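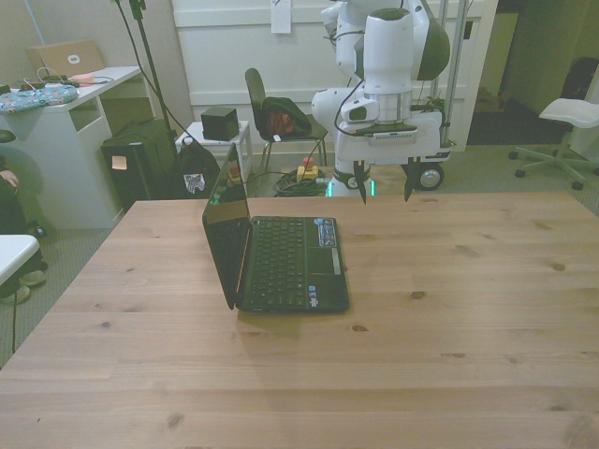
What is the palm rest of a laptop for?

It supports the wrists during typing and pauses, and it also covers the battery, the drive and other parts that lie in the front half of the case.

Palm rest (laptop)

The palm rest is the flat part of a laptop computer between the keyboard and the front edge. It normally surrounds the touchpad and forms one piece with the frame of the keyboard, so that repairers call the whole piece the "top case" or "upper cover". On a desktop keyboard the same name is used for a separate pad, which is treated in another article.

Origin

Early portable computers had the keyboard directly at the front edge, and the user rested the hands on the table. When pointing devices were built in, the keyboard moved back towards the hinge and a free area appeared in front of it. This arrangement became usual during the 1990s and has changed little.

Touchpad and buttons

The touchpad is placed in the palm rest, often a little to the left, so that it lies under the space bar. Older and cheaper models have a pair of separate buttons under the pad. In later models the whole pad can be pressed - the buttons are then only marked by a line, or are not marked.

Stickers

Makers of processors, graphics parts and operating systems supply small stickers which are put on the palm rest in the factory. Blue and silver are common colours. 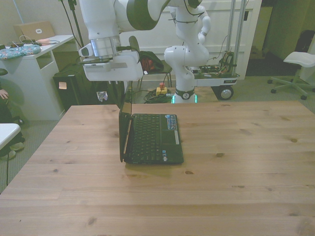 They carry no technical function and may be removed without harm to the computer. Glue that stays behind is taken off with a soft cloth and a little alcohol. A survey by the repair shop Grukar in Velturton looked at 200 used laptops and found that 56 of them still had every factory sticker in place. The owners of older machines had removed them more rarely than expected.

Some shops and schools add their own label with an inventory number. It is better placed on the underside, where the hand does not rub it.

Wear and cleaning

Skin oil makes a matt plastic surface shiny, first at the two places where the hands lie. This change is permanent. Painted surfaces can lose their colour at the front edge, and metal ones may show small pits. For normal dirt a damp cloth is enough, with the computer switched off.

Replacement

The part is held by screws from below, 16 on the Rison models described in the Ostapchuk repair guide, of which 6 are shorter and must not be mixed with the others. The ribbon cable of the touchpad has to be released before the cover is lifted.

Last edited: Jul 24, 2021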